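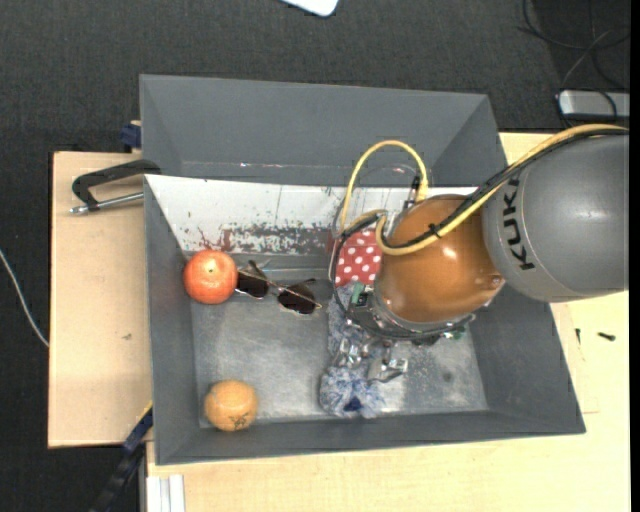
O braço KUKA do projeto da turma sobre a caixa cinzenta, com os óculos e a fruta à esquerda.

Notas do orador – versão curta, 9 minutos

Abrir sem slide de título. Perguntar quem já viu um vídeo de um braço a arrumar objetos. Depois perguntar quem viu as tentativas falhadas do mesmo vídeo. (Pausa. Costuma haver menos mãos.)

Contexto: projeto de semestre, turma de Marnville, arranque em setembro. O enunciado dizia "agarrar qualquer objeto". Ler devagar a palavra "qualquer".

Números. O relatório dos alunos fala em 1000 tentativas. No registo encontrei 856. As outras foram descartadas por "erro de montagem", sem definição escrita do que isso seja. Não acuso ninguém de má-fé, mas um critério escolhido depois dos resultados vale pouco.

Taxa anunciada: 76 por cento. Perguntar à sala: de quê? Levantar o objeto um instante conta? Pousá-lo no sítio certo conta? O grupo Vītola contava a primeira coisa, o grupo Ukico a segunda, e a tabela final somou as duas.

Voltar à fotografia. Fruta redonda, óculos de armação fina, uma peça felpuda comprida. São problemas muito diferentes para uma garra de metal – uma média única esconde isso. Pedir resultados por objeto.

Citar o Dušan Janevski, que orientou a turma: "o braço é a parte fácil de comprar". Concordo, e acrescento que é também a parte que fica bem no cartaz.

Se perguntarem pela demonstração em Brulbridge: eu estava lá, correu bem, os objetos foram escolhidos pela equipa. Não me alongar.

Fecho: mostrar a folha de registo em branco que proponho para o próximo ano. Uma linha por tentativa, falhas incluídas. Perguntas.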